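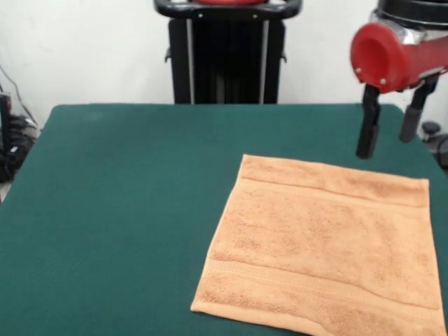 The machine had a number, 87, but on the floor of Tremix everyone called it the Laundry. I was the one who looked after it. I am telling this in the order in which it happened, because my old teacher of English said that a story must walk on its legs and not on its head.

On June 3, 2020, when I came for the early shift, there was a note on the bench from the night technician. The handwriting was small and very upright. "Laundry misses the hem," it said. "Gripper closes above the cloth. I did the zero again. It still misses. Sorry."

I hung up my coat and read the log. The night shift had tried 185 folds and the machine had finished eight of them. In all the others the two fingers came down, closed on nothing, and carried the nothing very carefully to the other side of the table. The machine had no idea. It folded the air in half, then in half again, and waited for the next piece.

I put the orange towel on the green cloth. We had used this towel for testing from the beginning, and it was my favorite, a thick one with loops that stood up well. I laid it a little crooked, as a person would who is thinking about breakfast. Then I sent the arm above the top edge and stopped it there with the fingers open.

A gripper that misses by a little is harder to repair than a gripper that is broken. When it is broken, you change the part and sign the paper. When it misses by a little, you must first find out who is lying to you. It can be the arm, the table, the camera, or the file in which somebody wrote down where all of them are.

I began with the arm. I took the gauge from the drawer and lowered the wrist in small steps until the fingertip touched the gauge block. The number on the screen was correct. I did it at the other corners of the table and the number was correct there also. So the night technician had done the zero well, and I wrote this under the note, so that the person would not go on being sorry.

Then the fingers. They were not a pair. The rubbery one had come from Brukach in May, when the old one split, and the blocky black one was older than my contract. I tried each with my hand and felt no play. I tightened the two small silver screws on the red housing, though they did not need it. It is a habit, like touching the stove before leaving the house.

By noon I had eaten my bread standing, and I was at the file. Nonaron, who sold us the machine, kept every height in one long table, and on line 711 was the height of the cloth. It was a good height. I remembered the day when we measured it. I also remembered that on that day the cover on the table was gray, and thick like a winter blanket.

I went back and pinched the green cover at the corner. It was thin. Someone had changed it during the cleaning, and had surely done it with good will, and had pulled it smooth over the edge and written nothing.

I felt something close to shame for my machine. All night it had gone exactly where we told it the world was. The world had moved down by the thickness of a blanket, and the fingers had stayed faithful to the old one.

I measured the green cover with the gauge, at the near side and at the far side, and put the new value on line 711. Beside it I left a comment: "Green cover. If you change it, measure again." Then I slowed the arm to the walking speed, kept my palm near the stop button, and let it try.

The fingers went down. They went into the loops of the towel, closed on the hem, and rose, and the hem rose with them. It hung a little lower on one side. The arm carried it across the table and laid it down, and the towel was half as big as before.

I let it do this until the end of the shift. In the evening the boss of our line called from the office in Malik and asked what it had been, the motor or the software. I said it had been the tablecloth. There was a silence, and then the question how I should be so kind as to write this in the report.

I wrote "surface height, corrected." Then I spread the towel again for the night technician, crooked, and went to look for my coat.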